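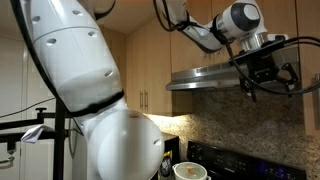 Les placards en bois clair et la hotte en inox, côté cuisinière.

Depuis le mois de mai je voulais écrire sur cette cuisine, et je ne trouvais pas le temps. Le bois clair, c'est mon choix. Mon mari, Chin-lung, préférait le blanc, mais il trouve maintenant que le ton beige est plus doux le soir.

Pour le mur, nous avons gardé le granit moucheté, brun et gris. La lumière sous les placards le rend très beau, surtout à gauche. Vers la droite il reste plus sombre et je pense ajouter une deuxième lampe.

La hotte me donne plus de travail. L'inox montre chaque trace de doigt ! Je le frotte avec un chiffon doux et un peu de vinaigre blanc, toujours dans le même sens, puis j'essuie les poignées des placards. Mon amie Yufang Xia me conseille l'huile, une seule goutte. Je vais essayer dimanche et je vous dirai.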